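Carnet de collecte – bilan du mois de juillet

Le présent billet rend compte de la première campagne de démonstrations menée dans le cadre du projet Niva, dont j'assure le suivi depuis le printemps. Il s'adresse aux lecteurs réguliers de ce carnet ainsi qu'aux équipes qui envisagent une démarche comparable. Les aspects relatifs à l'apprentissage proprement dit feront l'objet d'une publication distincte.

L'objectif fixé au départ était de 2 000 démonstrations exploitables, réparties entre des gestes à une main et des gestes à deux mains. Après examen des premiers lots, il a été porté à 3 000. Les gestes bimanuels présentaient en effet une variabilité nettement supérieure à celle que nous avions prévue, en particulier au moment où un objet passe d'une pince à l'autre. Le budget horaire a été révisé en conséquence, ce qui a retardé l'ouverture du second site, à Prellcombe.

Le protocole retenu est volontairement sobre. Chaque séance commence par un enregistrement de calibration, suivi d'une série de gestes dont l'ordre est tiré au sort. L'opérateur annonce à voix haute le début et la fin de chaque geste. Toute hésitation est conservée. Seules sont écartées les prises dont la trajectoire ne peut être reconstruite ou dont l'annonce de fin est absente. La personne qui relit une séance n'est jamais celle qui l'a enregistrée ; cette règle, empruntée au projet Utau, alourdit l'organisation des journées mais nous paraît indispensable.
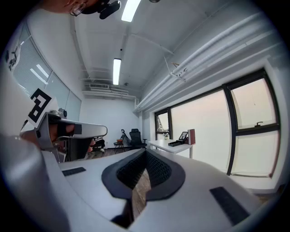
La synchronisation des flux demeure la question technique la plus délicate de cette campagne. Un écart de quelques images entre deux enregistrements suffit à fausser l'ordre apparent des contacts, et donc l'exemple transmis au modèle. Nous avons choisi de croiser plusieurs points de vue : celui de la pince tenue à la main, et celui de la caméra que l'opérateur porte sur la tête, orientée vers le bas. Le marqueur carré noir et blanc fixé sur le dessus de la seconde pince offre un repère commun, à condition de rester dans le champ. Il convient donc de surveiller l'inclinaison du poignet, qui tend à varier au fil de la séance.

Sur l'ensemble des prises relues en juillet, 203 ont été rejetées. Dans 176 cas, le motif était une perte prolongée du repère ; les autres rejets tenaient à des annonces manquantes ou à des fichiers incomplets. Ce résultat nous a conduits à modifier la consigne d'ouverture : l'opérateur présente désormais les deux pinces l'une face à l'autre avant le premier geste, puis marque un temps d'arrêt. Il est encore trop tôt pour mesurer l'effet de cette modification – les séances concernées n'ont pas toutes été relues.

La question de la fatigue mérite également d'être posée. Les séances de l'après-midi comportent davantage de gestes interrompus que celles du matin, sans que nous puissions pour l'instant distinguer la part de l'horaire de celle du type de geste. À compter du mois prochain, les gestes bimanuels seront placés en début de séance et les pauses seront inscrites au journal.

Le format des annotations reste celui de l'outil Requena, avec deux champs supplémentaires pour la main dominante et la reprise après échec. Une note décrivant ces champs est en cours de rédaction et sera mise à disposition sur demande.

Billets récents
Tirage au sort des gestes : choix et limites
Projet Niva : ouverture du carnet
Relire une séance, principes généraux
Requena : remarques sur le format d'annotation

Contact – Mentions légales – Tous droits réservés – Haut de page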